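Workshop tips: software for a towel-folding bench

Filed under: Workshop, Laundry, Control code
Last edited 8/5/23

These notes cover the software side of a small folding bench: one arm, one parallel gripper, one camera at the wrist. They assume the arm already moves where it is told and that the wrist camera has been calibrated. The hardware pages are kept separately. Names in brackets are the modules as they appear in our repository; rename them to suit your own.

Corner picking

Most folding faults start with a bad first grasp. If the fingers close too far in from the corner, the towel hangs as a bag and every later step inherits the error. If they close too near the tip, the cloth slips out on the lift.

Set the grasp point from the corner itself and keep the offset in the configuration file, not in the code. We use 25 mm measured along the bisector of the two edges. Terry cloth tolerates a smaller offset than microfibre. Store one value per fabric class and let the planner (Gurley) look it up.

Other settings worth fixing early:

Approach the corner along the table, fingers open, then close. A straight drop from above pushes the pile down and the fingertips ride over it.
Close on force, with a position limit as backstop. A folded double edge and a single layer stop the fingers at different widths, and a position target alone will miss one of them.
Lift slowly for the first part of the move. Read finger width before and after. If the width has fallen to the empty-close value, the grasp has failed and the planner should return to the search state.
Log the finger width with every image. It costs nothing and settles most arguments later.

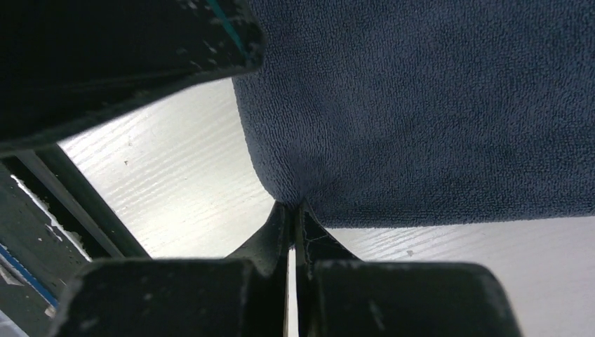 The search state needs a limit as well. Ours allows 2 retries at the same corner, then moves to another corner of the same item. Without the limit the arm will work away at a corner that is pinned under another piece of laundry until someone presses stop.

Lighting and exposure

A pale table is good for segmentation and bad for exposure. Automatic exposure reacts to the fingers, which are dark and close to the lens, and brightens everything else until the table clips. Clipping on the table does no harm in itself. It does harm when it bleeds into the edge of a light-coloured cloth.

Lock exposure on the cloth. Take the reading from a window in the upper half of the picture, away from the fingers, at the start of the session and again whenever the room lights change. White balance should be locked at the same time, or the grey and blue towels will drift into each other's colour class.

Mask the fingers. Their outline is known for any given opening, so the mask can be drawn from the gripper width and need not be learned. Thongchai Sangkhawat wrote ours as a lookup table with one entry per millimetre of opening. Grow the mask by a few pixels to cover scuffs along the rims, which otherwise show up as short bright edges and get offered to the corner finder as candidates.

Wood grain is the other source of false edges. A light blur before edge detection removes most of it. Do not blur so heavily that the fuzzy border of a microfibre cloth goes with it – that border is often the only clue to where the cloth stops.

Using the tag

The sewn-in tag is the most useful landmark on a plain towel. Both faces of a cheap towel look alike to the camera and the four edges are hard to tell apart. A tag fixes the orientation in one view.

Train the tag detector (Leite) on tags at every angle, including tags that are creased or folded under. Blank tags should be in the training set alongside printed ones, otherwise the detector learns the print and misses the plain side. Ask it for a centre point and a direction only. The planner has no use for anything more.
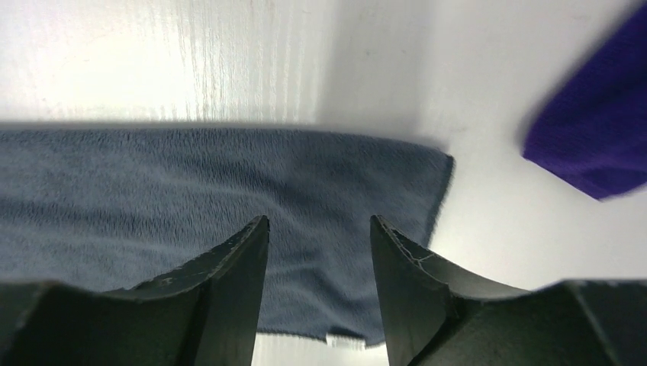 Grey microfibre towel with the white tag at its lower hem, between the open fingers.

Once the tag is found, write its edge into the item record and keep it there through the whole fold. The rule we use is that the tag edge ends up on the inside. This makes the stack look tidy and also gives the checking step something to test: a tag visible after the last fold means the sequence has gone wrong and the item should be opened out again.

If no tag is found, carry on without it. Around the house plenty of towels have had theirs cut off. The planner should fall back to the long edge and mark the item as unoriented.

More than one item on the table

Keep items apart in software before trying to keep them apart on the table. The segmenter (Oltport) gives every piece of cloth its own number and a minimum gap to its nearest neighbour. Picking is allowed only when the gap is wider than one finger plus a margin. If it is narrower, plan a push first.

Two blues side by side are the usual trouble. Colour alone will merge them whenever a shadow falls in the gap, so give the segmenter a second cue. Texture works well at close range. Ribbed hems and lines of stitching are strong features and worth their own class, since they mark the true border of a garment where a fold line does not.

Care labels deserve a note of their own. A label with a barcode draws the eye of any text or code reader left running in the same process. Switch such readers off on this bench. At wrist-camera distance the small print seldom resolves, and a half-read code is worse than none. The label should reach the planner as a landmark, in the same form as a towel tag. 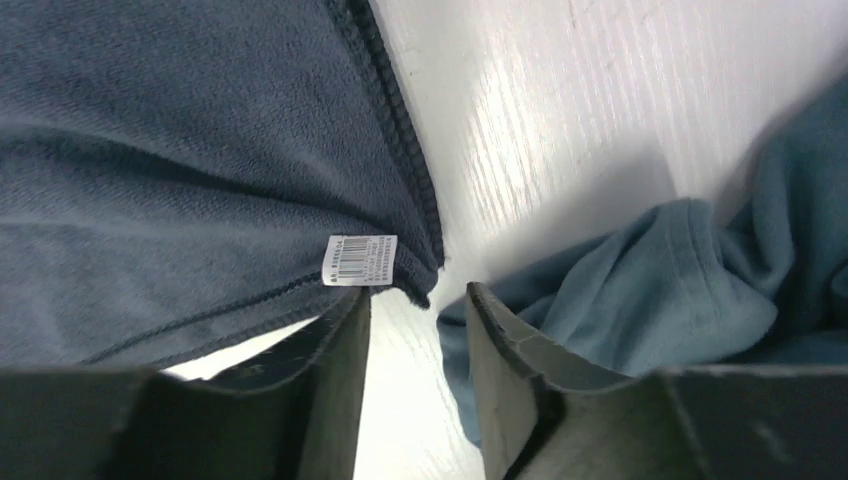 Dark blue fabric with its care label, left; teal cloth, right. The table shows between them.

Garments and towels need different fold plans, so the class must be settled before the first grasp. Where the classifier is unsure, take a second view from higher up. The extra move is cheaper than undoing a fold. We tried deciding from a single close view for most of May and dropped it.

Logging and replay

Record the wrist images, joint positions, finger width, planner state and the full configuration file for each run. Save the configuration with the run itself; a link to the current file is useless after the next edit.

The replay tool (Cliltolmont) steps the planner through a saved run with the arm disconnected. Use it for every change to thresholds, however small. A change passes when it makes the same choice as before on the good runs and a different one on the run that prompted it.

Name runs by fabric first, then fault. A folder sorted by date tells you little when you want all the microfibre slips together.

Related pages: Gripper pads and cleaning – Calibrating the wrist camera – Push moves on a smooth table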